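About Wondcombe

Wondcombe is a small language school on the second floor of the old Aebischer building, above the shoe repair shop. We teach German and English to adults. Most of our students work during the day, so most of our classes are in the evening.

How we started

Heidrun Trummer opened the school after many years of teaching in public schools. She began with one room, one evening group and a shelf of secondhand grammar books. Hubert Haslinger joined in the second year to teach the beginner classes, and later took over the timetable and the office as well. The two of them still run the school together. Heidrun plans the courses and Hubert answers the phone, so if you call with a question about fees or dates, you will probably talk to him.

The name comes from the street where Heidrun lived when she was learning English herself. People sometimes ask if there is a main branch somewhere else. There isn't. This is the only one.

What we teach

We offer German at five levels and English at four. A course lasts 12 weeks, with two evenings a week. Classes start at 6 p.m. and end at 7:45, with a short break in the middle. Groups have no more than 16 students. If a group fills up, we keep a waiting list and open a second one when there are enough names on it.

We also run a writing course for people who need the language for work. It covers emails, short reports, and letters to offices and landlords. Students are welcome to bring in their own letters and forms, and we work on them in class with the names taken out.

For Neruvside, the housing association across the river, we teach a separate course for new tenants. It takes place in their meeting room and is open only to people who live in their buildings.

How the classes work

New students take a short placement test before they sign up. It has a written part and a conversation with one of the teachers. The test is free and does not commit you to anything. If you find in the first two weeks that the level is wrong, you can change groups at no cost.

We use a printed course book together with Flirkine, our own set of worksheets and listening exercises. Heidrun wrote the first ones at her kitchen table, and there are now 109 units. Students get the worksheets with the course and do not need to buy them. The course book is extra.

There is homework after each class, and it usually takes around half an hour. We do not give grades. At the end of a course you get a certificate showing the level and the number of evenings you attended.

Visiting us

The office is open in the afternoon from 3 p.m. until classes begin. The entrance is on the courtyard side, and there is an elevator. We close for the first part of January and for most of the summer.

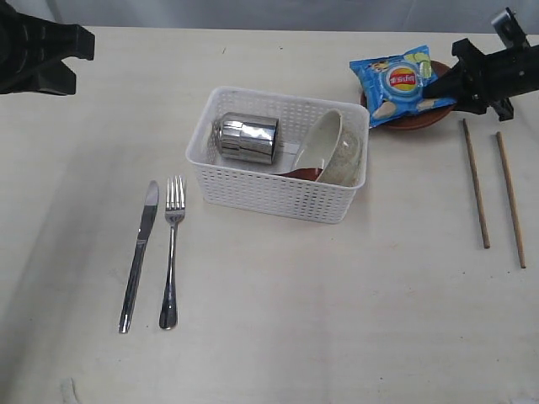

Students may use the study room before class whenever the office is open. Dictionaries and older course books can be borrowed from the shelf by the door, and Hubert keeps the list of what is out.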